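We're looking for people to come and tell us whether a robot hand is any good. We've been told several times that it is, mostly by people who were selling one.

# Call for participants: gripper and controller comparison, Navau test room

Navau is a small shop that tests manipulation hardware for buyers who are about to spend real money on it. At the moment we're comparing five-fingered hands against plain two-jaw grippers, and comparing three ways of driving either one. We need operators who don't already have an opinion, or who at least are willing to have it spoiled.

## Why we're bothering

Every hand we've been shown comes with a video. The object in the video is a rigid block, or a bottle, or one very patient piece of fruit. Then the hand goes to a customer whose bins are full of floppy packets and footwear and things with straps, and we get a phone call.

The claim we hear most is that more fingers means more kinds of objects. Maybe. More fingers also means more cables, more calibration and more places for a fingertip to snag on a tablecloth. Our first pass didn't settle it. The two-jaw gripper did better than its price suggested on boxes and worse than we'd hoped on anything soft, and the operators disagreed with each other more than the grippers did. That last bit is the reason for this ad. If the person on the controls matters more than the hand on the end, we'd like to know before we write a report saying otherwise.

## What you'd be doing

You'll drive a two-armed setup at a table, picking up household odds and ends and putting them down again in a marked spot. Each session is 13 tasks. You'll do them with one hand type and one controller, then swap. The controllers are:

- **Standero**, a glove system. Comfortable for a while.
- **Tusto**, a pair of handheld controllers with triggers. Less glamorous, fewer complaints so far.
- **Joseph**, our own software, which takes camera input and guesses your finger positions. We wrote it and we don't entirely trust it. Please be rude about it on the form.

After each block you'll fill in a one-page sheet. It asks what you were trying to do, what the hand did, and whether you'd blame yourself or the equipment. We read the comments. The tick boxes are mainly there so we can compare you with the last group.

You won't be asked to go fast. We do time the tasks, but speed tells us very little when someone has knocked three things off the table to get it.

## Who we want

We have room for 16 people. A mix is better for us than a room full of engineers, so please apply even if the closest you've come to a robot is the vacuum at your mum's place.

You'll need to:

- be 18 or over
- be able to sit or stand at a bench for stretches of half an hour
- be comfortable wearing a glove on each hand (tell us if you have a latex or adhesive sensitivity and we'll sort out liners)
- be free for two sessions, at least one sleep apart

Left-handers, please, please apply. We had one in the first round and her results looked nothing like anyone else's. One person isn't a finding.

If you work for a company that makes or sells hands, arms or controllers, we can't take you. Same goes if you've done paid demo work for one. Gamers are fine. We've been told gamers are naturals at this and we've yet to see it in the numbers, so feel free to come and prove us wrong.

## Pay and practical stuff

You'll be paid $253 for the two sessions, by bank transfer once the second is done. If the gear breaks down and we have to send you home, you still get paid for that session. It has happened before and it will probably happen again.

Sessions start at 9:30 am or 1 pm and run up to three hours with breaks. There's tea, instant coffee and a biscuit tin. Parking on the street is fine in the mornings and hopeless after lunch. Wear closed shoes, tie back long hair, and leave dangly bracelets at home. There's an emergency stop within your reach and you may hit it for any reason you like. We won't sigh.

We record the arm cameras and the controller data. We don't record your face or your voice. You can pull out at any point up to the end of your second session and we'll delete your runs.

## What you won't get

A certificate, a job, or a glimpse of the future. If all the hands turn out to be mediocre, the report will say so, and you're welcome to a copy.

## How to apply

Use the form on the Navau participants page and choose "gripper comparison". Tell us your dominant hand, which start time suits, and in two or three sentences the most awkward object you regularly have to pick up. Good answers may end up in the task list. Applications close at the end of November and sessions run through December – we'll reply to everyone, including the ones we can't fit in.
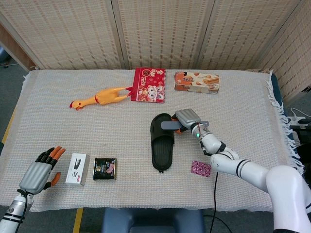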